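Parts bins, bench 11: gallery

Matel workshop, Grornunthorpe

The bins on bench 11 came to us second-hand from Cassim when they cleared their packing floor. They are open sheet-metal trays with sloping sides, originally used for fasteners and small brackets. We now use them for sorting bar stock by colour before it goes to the Sada rack. This page records how they are set up and what sort of wear to expect. Measurements, where given, are from the bench sheet and not scaled from the photograph.

Clamping was settled in September. Before that the bins were bolted through the bench top, which made them slow to lift out for cleaning and left the bench full of holes. Bar clamps hold well enough for light work and can be taken off without tools. Check them at the start of a shift and again after any heavy load has been tipped in. 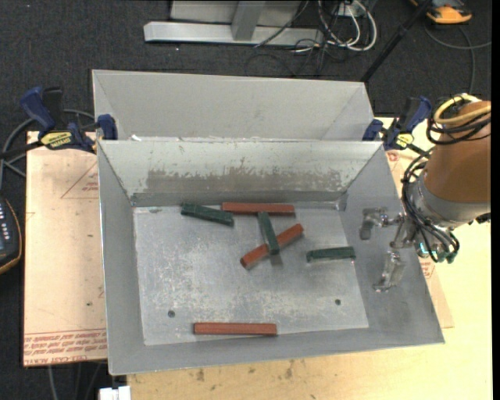
Kumudini Marikar

Front bin with six bars on the floor, three reddish-brown and three dark green. One green bar rests across a red one. Crossed bars should be separated before sorting, as the upper one tends to slide when the lower is pulled.

Clamps: one on each side, blue and black, gripping where the front bin meets the one behind. The jaws bear on sheet metal, so tighten by hand only. Overtightening dishes the side and the bins will no longer sit square.

Floor: pale scratches and whitish wear, heaviest through the centre and towards the near side. This is surface marking and needs no treatment. Leave the two small round holes open.

Far wall: a broad brownish-grey band of abrasion on the lower half, with a ragged top edge. The upper part is still light greenish grey. Do not repaint. Fresh paint comes off on the bars and has to be wiped from each one.

Notes on use

Load limit is 61 kg per bin, spread over the floor. Bars longer than 200 mm go to the floor rack. Tip stock in from the near side and keep the drop short.

Clean with a dry brush, then a cloth. Offcuts and scraps of packing collect along the join between bins, so lift the clamps off and clear it once a month.

Spare clamps are in drawer 11 under the bench. Return damaged ones to the stores with a tag on the handle.

Page last revised February 16, 2021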